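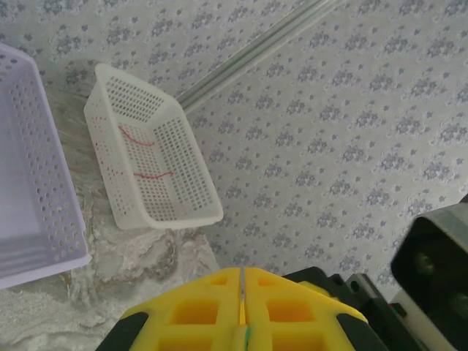

Detlef Mühlbauer reckoned I was wasting my time with the newsletter. He told me so in the second week of the project, while I was still pleased with my spreadsheet: people on a small mailing list open what they want to open, and the subject line makes less difference than students like to think. I wrote that down because I wanted to prove him wrong. I sort of did and sort of didn't, so bear with me.

My project was on email marketing for Ollden, a little online shop that sells bits and pieces for the home. They'd been sending a newsletter every month for ages and had never changed anything about it. Same greeting, same long block of text at the top, same button at the bottom saying "Visit the shop". My question was whether you could get more people to click through by changing the email itself, without offering a discount or making the list any bigger.

What I did first

I started by reading old newsletters. All of them! It took most of a wet afternoon and I can't say it was thrilling, but I did notice that the most useful stuff nearly always came last. There'd be a greeting, then a paragraph about the weather or the season, then news about delivery, and only after that something a customer might want. I've stopped reading by then, and I was being marked on it.

Then I signed up to a few other shops' lists to compare (my inbox has not recovered). Fragkou was the one I kept going back to. Their emails are really short, one thing per email, and the link comes in the second sentence. I copied that idea shamelessly and I've said so in my references.

The tool Ollden uses is called Callex, and I had to learn it from scratch. It's fine once you know where things live. The split test setting is tucked away under "Audience", where I would never have looked for it, and I lost a whole morning to that. If you're doing a similar project, ask for a login early, because mine took ages to come through and it ate into the time I'd set aside for testing.

The test

I made 2 versions of the May newsletter. Version A was the usual one, written by the shop in the usual way. Version B had a plain subject line saying what was inside, one short paragraph, and a link near the top. Each version went to half the list, picked at random by Callex, and both went out at the same time in the morning so that wouldn't muddle things.

I'd wanted to test the subject line and the layout separately. My tutor asked how many people were on the list, I told her, and she pulled a face. With a list that size I'd have ended up with tiny groups and numbers that meant nothing. So I changed both at once, and it means I can't say for certain which change did the work. I know that's a weakness. It's in my limitations section and I'm putting it here too.

How it went

Opens were nearly the same for both versions, so Detlef gets that one. Clicks were different though. Version B got 70 clicks and version A got well under that, and the people who clicked from version B also stayed on the shop's site a bit longer. I was properly excited and rang my mum, who asked what a click-through was.

I then had to calm down a bit. It was one newsletter in one month, and a few keen customers can shift the figures quite a lot. I also found that some of the clicks were the shop's own staff checking their links. I took out the ones I could spot, up to 10 of them, and version B was still ahead.

The mobile problem

I nearly missed this bit. When I opened version A on my phone, the button was so far down that I had to scroll and scroll to reach it. Most of the list reads on a phone, according to Callex, so the link being near the top might matter more than anything I wrote. I'd love to have tested that on its own.

What I'd do differently

I'd start sooner and run it over several newsletters. I'd also talk to some actual readers. I did send a short survey and got hardly any replies, which serves me right for putting it at the bottom of the email.

I wouldn't bother with my second idea, which was sending a reminder to everyone who hadn't opened the first one. I tried it on a small group and got a couple of unsubscribes and one grumpy reply. Ollden were nice about it but I felt awful.

They've asked if they can keep the version B layout for now, and I've handed over a template with notes. The next step would be trying the same thing on the Mukden list, which is their trade customers and a different crowd altogether. I've left my spreadsheet with the shop, with the formulas tidied up, and the raw figures are in Appendix 2.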